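Notebook, sample room bench, Wednesday, started 8:40

Patterned cubes again. Carried on from the Orkow order, the small blocks for the matching set. Still want to settle the blue before anything goes to Thongsuk for cutting the real run.

First job was wiping the top down. Yesterday's sanding dust everywhere, got into the drawer with the print sheets too. Threw out two sheets, kept the rest under a board to flatten. Need a lid for that drawer!!

Glue: thinned paste on the first batch, straight paste on the second. Thinned one lets you slide the paper to square it up but the corners lift later. Straight grabs right away and if you're off you're off. Prefer straight. Pressed under the 700 g weight till after coffee, then trimmed with a new blade. Old blade was tearing at the corners, should of changed it a week ago.

Print notes. The Sellis paper takes the blue well but it's slick, fingerprints show. The uncoated is nicer to hold and goes duller. Ran both at the same settings so at least it's a fair comparison. Roller setting 40, same as last time.

Looked at the patterned face next to a pale one on the light top, overhead lamps off. The blue goes toward violet in places and the wavy bits read as cloud, fine by me, I'd call it cloud in the catalog. Pale side is plain next to it and I think it should stay plain - too much pattern and kids can't tell which way is front.

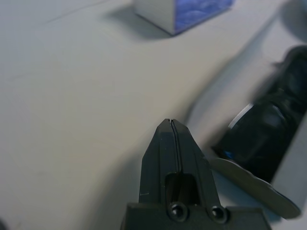
Satish Poojary thinks the violet is too strong and wants it pulled back before Skirnovcombe see anything, they asked for sky and to him it's closer to evening. He'd also rather have the cloud lines bigger, says at arm's length the small ones turn to fuzz. Fair on the second one. On the violet I'm not convinced, will print one step down and leave both on the windowsill overnight, look again with fresh eyes.

11:15. One step down printed. Too gray. Half step?? Printer doesn't do half, have to mix it in the file. Did that, saved as cloud 3 (cloud 2 is the bad one, delete).

Edges. Still sharp on the uncoated batch. Quick pass with the fine paper before gluing next time, not after - after scuffs the print. Wrote this down in July too and then didn't do it.

Order so far is 135 blanks, 97 good ones left once the split and chipped are out. Enough for the trial but not for the set. Ask Thongsuk if they can do the same wood, last lot was a shade darker and it came thru the paper on the light sides.

To do
- cloud lines bigger, cloud 4
- varnish test on one Sellis and one uncoated, matte only
- lid for the drawer
- blades
- ring Skirnovcombe re box size, they never answerd

Stopped 12:30, weight still on the last batch, don't move it.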